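Do cardboard boxes sort anything?

Posted 12/30/23 by Naledi Matlala

Every January I get told that the answer to a messy workroom is a system. This time it came as a leaflet from Dotell, who will sell you 48 flat-pack bins and a sheet of stickers for a price I won't repeat. I read it twice and went looking for an old box.

My case against proper bins is simple. They have lids. A lid means you put your cup down, lift the lid, drop the thing in and put the lid back, and I have never met anyone who keeps that up past the second week. The leaflet claims you save 17 minutes a day. Doing what, I'd like to know? I don't spend 17 minutes a day on rubbish now, so I can't see how I'd save them.

So we have cardboard at Radebe, flaps up, near where people sit. If you can reach it without standing, you might use it. I say might. Drinks cans are the test, to my mind, as they get left everywhere and they roll. 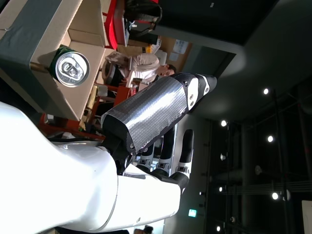 What went in

One green can on its side in an open box. I'm not calling that a triumph. A can in a box is only a can that has moved, and somebody still has to carry the box out to the recycling, which is where these schemes tend to die.

I do have some time for the box itself, though. There's dark grey tape along the outside and the flaps are still on. I used to cut flaps off because I thought it looked neater, and then the sides went soft and the whole thing sagged. Leave them on. It looks scruffy and I've stopped minding.

What I still don't believe

That the table stays clear. The red furniture is cheerful, I'll give it that, but papers spread over any surface whatever colour you paint it. Pinning them to the wall just makes the mess vertical. I've got notes up on my own board at home from the move to Wistine, nearly 63 months ago, and I couldn't tell you what half of them mean.

The stickers can stay in the shop too. If a box needs a label saying CANS, put a can in it and people will work it out. I'll keep going with cardboard through January and buy nothing.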